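Buttercream sweating after delivery, 73 percent humidity

Board: Small Bakery and Cake Decorating > Buttercream, Ganache, Fondant

tierline
Posted Apr 15, 2023

Swiss meringue buttercream, 620 g butter to 300 g egg white. Two tiers on a Giltorberg board, chilled overnight at 38 F, boxed, driven 40 minutes to Westmont. Venue kitchen read 73 percent relative humidity. Beads of water on the lower tier within ten minutes of unboxing, and the navy piping bled into the white. I have a larger order in May at the same venue and would like to fix the process before then.

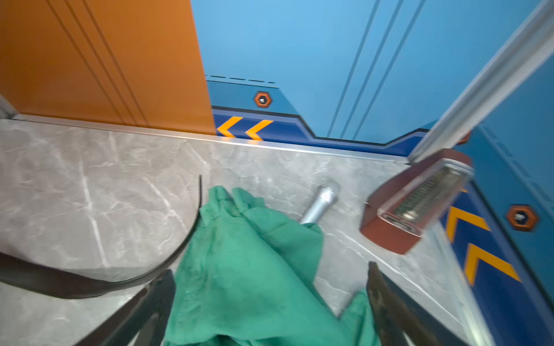 The top tier was the same batch and did not bleed, but it carried no dark color. I used gel color, not powder. Box was a standard corrugated one with a window, taped on two sides only.

crumbcoat_93
Your cake was below the dew point of the room. Any surface at 38 F in that kitchen will collect water. Leave the box fully sealed until the cake comes up to room temperature, so the water forms on the cardboard. Two hours for a 6-inch tier, longer for a 10-inch.

ovenrack
Disagree with two hours sealed. In a warm room the outside softens before the core has moved much, and a stacked cake can lean. I deliver at 55 F. Pull it from the refrigerator early, keep it sealed in an air-conditioned room, then drive.

crumbcoat_93
Leaning is a doweling problem. 55 F is fine if you have the room for it. Many home kitchens don't.
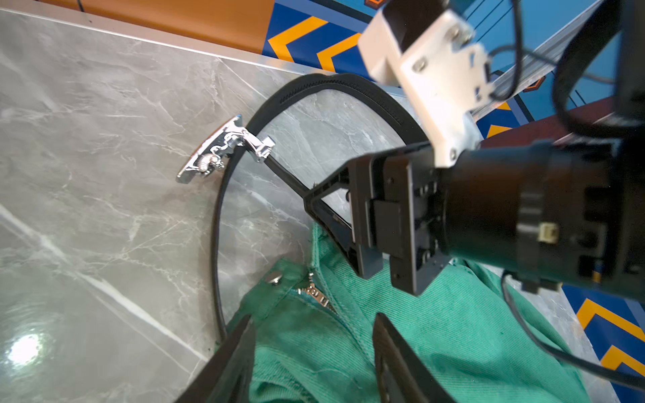
pipingbag_tx
The bleed is a separate issue from the beading. Gel color is water-based and navy takes a lot of it. I make dark colors a day ahead with less gel and let them deepen, or use oil-based color. For a western birthday cake I did a belt around the bottom tier in black fondant, with a rectangular silver buckle covered in scrollwork and small raised figures like the one in the photo, and kept all the black in fondant. No transfer to the buttercream. The buckle was gum paste, dried three days, painted with silver luster in clear alcohol.

ovenrack
Fondant in that humidity goes shiny and tacky. You traded one problem for another.

pipingbag_tx
Tacky for half an hour, then it dried. Don't touch it and it recovers. Bled buttercream does not.

tierline
OP here. Questions on the above:

1. Does taping every seam matter, or is a plastic bag over the box enough? I have the large Drostia bags.

2. Has anyone used cocoa butter spray as a barrier under the piping?
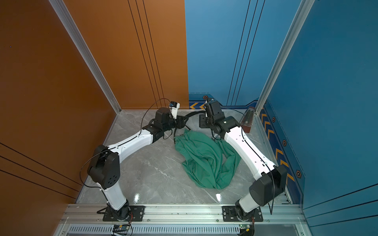
3. Is it worth running a test tier before the May order?

crumbcoat_93
1. Bag plus tape. The window is usually glued badly, so tape that too.
2. Tried it once. It cracked when the cake warmed up. Would not repeat.
3. Yes. One 6-inch tier, same butter, same color, sealed, next to a hygrometer. The Karam one I have is cheap and reads close enough.

ovenrack
Test at both temperatures and post the times. I still say 55 F.

tierline
Will run both, navy on each.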